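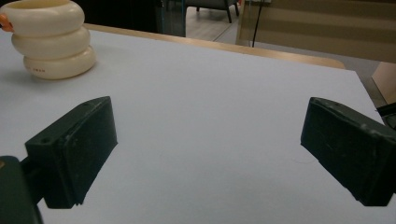
Print this page
E-mail this article
Search this journal Enter keywords Go

3.2 What people said about wiping down

I should own up that I hadn't planned to write a section on kitchen surfaces at all. The study was meant to be about how people in shared houses divide up the cooking, and I had a nice tidy interview guide with 50 questions in it, of which exactly 2 mentioned cleaning. Then I sat down in the first house, on Turka Road, and my opening question (who cooked last night?) got me a quarter of an hour on who had left crumbs by the toaster. By the end of that week I'd crossed out half the guide and written "ask about the cloth" at the top.

So, the cloth. Every house had one, and in every house it belonged to somebody in spirit if not in fact. In the Uzor Street house it was bought by the longest-standing tenant, who washed it separately and was quite hurt when it was used on the floor. In the Rimow flats people kept their own cloths on their own hooks, and the surface between the hooks got wiped by everyone and by no one, depending on whom I asked. I've kept those accounts side by side in the analysis and haven't tried to work out who was right.

I coded the interview notes by hand, which gave me 1009 short extracts once I'd thrown out the small talk (I kept more small talk than I should have, I rather like it). Damilola Ezeani coded a share of them separately, and we argued over the rest across several long phone calls in August. Our biggest quarrel was over what counts as a complaint. If someone says "I don't mind doing it", is that a complaint? Damilola said always. I said it depends on the sigh. We ended up with a separate code for it, called "not minding", and it became one of the busiest codes we had.

Pale surfaces came up far more than I'd expected. Tenants with white or cream tops talked about tea rings and turmeric with real feeling, and several told me they wiped before cooking as well as after. Figure 3 shows plain white tabletop of the sort they had in mind. Tenants with dark or speckled worktops hardly raised the subject until I did, and one chap in the Clodell Terrace house told me cheerfully that he'd picked the room because the kitchen "doesn't show anything". I can't say the dark kitchens were any dirtier, as I didn't inspect them, and I'd have felt very rude trying.

Figure 3. White tabletop.

There is an older argument that housework only becomes visible when it stops being done. My notes fit that up to a point, but they also have plenty of people making sure their wiping was seen: waiting until a housemate walked in, say, or leaving the spray out on the side afterwards. One woman called this "wiping at someone", and I've pinched the phrase for the next section. It turned up in 9 of the households under one name or another, mostly where the rent was shared equally and the rooms weren't the same size. I asked her whether anyone had ever wiped at her. She said yes, all last winter, and then she got up and put the kettle on.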